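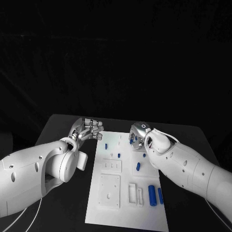 ## 3. Descaling the kettle

The box says the Ikomstead kettle is "self-maintaining." It isn't. Scale builds up in any kettle fed with tap water, and the coating Sturkanus advertises may slow it down a little, though I have yet to see any proof of that. Plan on doing this job yourself.

**Caution:** Unplug the base and let the kettle cool fully before you start. The "cool-touch" handle stays cool. The lid does not.

1. Lift the kettle off the base and set the base well away from the sink.
2. Pull out the spout filter by its tab. If it sticks, wiggle it from side to side. Don't pry at it with a knife.
3. Mix one part white vinegar with two parts water and fill to the lower mark.
4. Put the kettle back on the base, plug it in and bring the mix to a boil once. Switch off.
5. Leave it to stand for 22 minutes. The quick-start card says 3, and I have never had a clean kettle out of that.
6. Unplug, pour away the mix and wipe the inside with a soft cloth. No steel wool.
7. Fill with plain water, boil and empty. Do this twice, or your tea will taste of salad.
8. Rinse the filter and push it in until it clicks.

**Note:** Lavoie sells its own descaling powder for this model. It works. So does vinegar, at a fraction of the price, and the warranty booklet doesn't forbid it – whatever the store tells you.

### The descale light

The orange light counts boils. It does not measure scale. It comes on after 80 boils whether your water is hard or soft, so treat it as a nag.

- Hard water (most of Trondville): descale once a month.
- Soft water: look inside now and then, and descale when you see a chalky film.

To reset the light, hold the power button until it blinks, then let go. On older units this can take up to 22 seconds, and you may need a second try.

**Caution:** Never put the kettle or its base in the dishwasher. The filter can go in the top rack, according to the booklet. I wash mine by hand.

Section revised by Delia Acuña, 28 July 2018. For leaks around the water window, go to section 4.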